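Slide 1. Title
Wait for the door to stop banging. Say hello. Say the title once and move on: "The Instructions Are Fine, You're the Problem: Why We Can't Read a Manual."

Slide 2. The bookcase
Vardale bookcase, 12 steps, no words. I finished in one evening, with the back panel facing the wrong way. It still faces the wrong way. Pause here. If they laugh, skip the second bookcase story.

Slide 3. Who reads first
Our little survey from February: 65 people, flat-pack owners all. 47 said they read the whole booklet before opening the screws. I don't believe them and I was one of them.

Slide 4. Words vs. drawings
Udov prints everything in paragraphs. Nygård prints everything in arrows. Put the two side by side and ask for a show of hands. Whichever side wins, say "interesting" and click.

Point to make: drawings save on translation, and then the customer does the translating, on the floor, at 10 p.m.

Slide 5. The "do not" page
The Emulgate blender booklet has 52 warnings before it mentions the on button. Read three aloud, slowly. Do NOT do the voice.

Slide 6. Parts that look the same both ways up 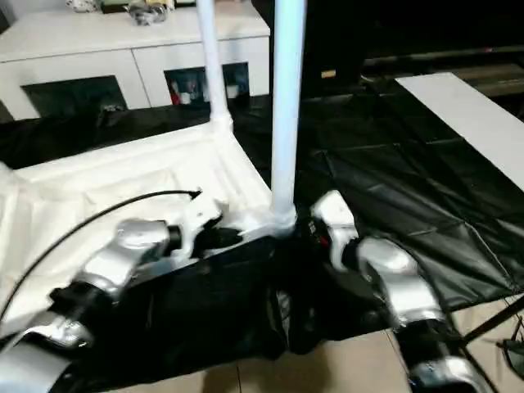 Biggest source of complaints in our pile, ahead of missing screws. A part with a right way up should look silly the wrong way up. Most look perfectly happy. Mention the drawer runners (left and right, marked L and R in gray on gray).

Slide 7. What I'd ask for
Bigger letters. One step per drawing. Tell me on page one if I need a second person, while the second person is still speaking to me.

Slide 8. Questions
Someone will ask about videos. Answer: yes, fine, but you can't pause with a panel in each hand.
Leave the handouts by the door. They have a page of instructions on the back.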